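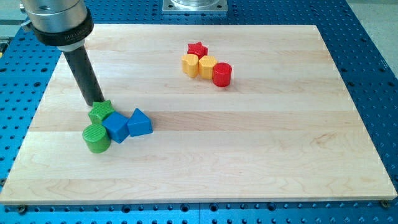 2. Choice of the board

Our project in the second year of the furniture and wood course was to make one work surface for small wooden parts, and to write down how we decided on it. The group was Berenice Escobedo and Cirilo Cervantes. We called the project Givanar, because every group must have a name in the list of the workshop, and we had no better idea.

The table we had to work with is made of blue metal with small round holes in regular rows. It is a strong table, but it is not kind to small blocks. A corner can catch in a hole, and a pencil line can not be drawn on it at all. So the task was to lay something flat and quiet over it.

We compared three surfaces: a painted sheet, a cork mat and a solid maple board made from long strips. The painted sheet was the cheapest, but it showed scratches after one afternoon. The cork was pleasant to touch, but the blocks did not slide well on it. The maple cost us 400 pesos from the remainders at Palacios, and it was the only one that stayed flat when we left it for the night.

2.1 Color and grain

The board is pale, like butter, with faint grain and some darker streaks. There are also a few soft knots. At first Cirilo wanted to return it for this reason. Berenice thought the streaks would not disturb anybody, and after some discussion we kept it. The green and blue blocks are easy to see on the light wood, and this was the main point for us. On the table itself the blue pieces are more difficult to find quickly.

We laid the strips in the long direction of the table. With this position the board covers most of the area we use, and the blue metal is still visible on the sides – enough to put a clamp if it is needed.

2.2 Finish

We made two tests of finish on cut pieces of the same maple. One was hard wax, the other was a water varnish from Skirura. The varnish was faster to dry, but it made the surface a little shiny and the light of the ceiling came back into the eyes. The wax needed 4 thin coats and much patience. We chose the wax. Between coats we sanded by hand, always along the grain.

One mistake should be mentioned. In July we sanded the first test piece across the grain, and the marks came out only after the wax was already on. We had to start again with this piece and we lost two days.

2.3 Blocks

The colored shape blocks are of wood also. We keep them in small groups on the board, because in one big pile it takes longer to find a shape. We did not repaint any of them.

2.4 What we would change

The edge of the board is straight and a little hard for the wrist. A small rounding would be better, and we would do it before the wax. We would also ask for the board earlier, as the delivery from Palacios came late and our plan was made for a shorter time.

The receipts and the test pieces are in the box with our group name, on the shelf next to the door of the workshop. The report was handed in on August 17, 2021.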